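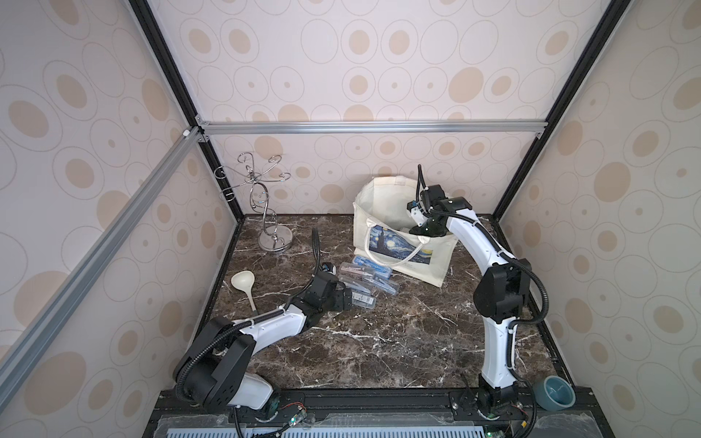
Tote bag and pencil cases on the marble-topped table, Ovdale site.

Ticket 347
Category: Packing and supplies
Site: Ovdale
Raised by: Stesness Schools Desk
Assigned to: Ga-eun Noh, Stock and Supplies
Opened: Sunday, August 4, 2019
Status: Resolved

Summary
The welcome bags for the Stesness summer school do not hold the agreed number of pencil cases. The packing sheet specifies 10 cases to each bag. The site reports that the last two cannot be placed without forcing the sides, and that the bag then tips forward when it is lifted by its handles.

Details supplied by the requester
The order is for 32 bags. The affected bag is the white canvas tote with rope handles and the "Starry Night" print on the front. The requester asks whether the number of cases may be reduced or whether a larger bag will be issued. The teachers' bags are packed separately and are not affected.

Log

Entry 1 – G. Noh
Ticket accepted. The site is asked to confirm whether the cases are being packed flat or on end, and whether they are filled before packing. The packing sheet does not state either.

Entry 2 – Stesness Schools Desk
Cases are filled beforehand and laid flat, one on top of another. The printed programme goes in last.

Entry 3 – G. Noh
A bag of the same type was packed at the Itetton store. Laid flat, eight cases fitted and the ninth stood above the rim. Placed on end in two rows, with the zips uppermost, all 10 fitted and the bag remained upright. The programme should be placed against the back panel before the cases go in. Please repeat this at Ovdale and report the result.

Entry 4 – Stesness Schools Desk
Repeated with three bags. All 10 cases fitted in each. One bag leaned slightly to the left until the rows were evened out. The site also asks whether the print should face the front of the carton.

Entry 5 – G. Noh
Yes. Bags are to be placed in the carton with the print facing forward and the rope handles folded inwards – they should not be tied.

Resolution
No change of bag is required. The packing sheet has been amended at lines 4 and 5, and the earlier version should be withdrawn from the packing table. The remaining stock of this bag, 159 pieces at Itetton, is to be packed in the same manner.

Related request
The enquiry concerning spare zip pulls has been passed to Ha and will be answered under its own ticket.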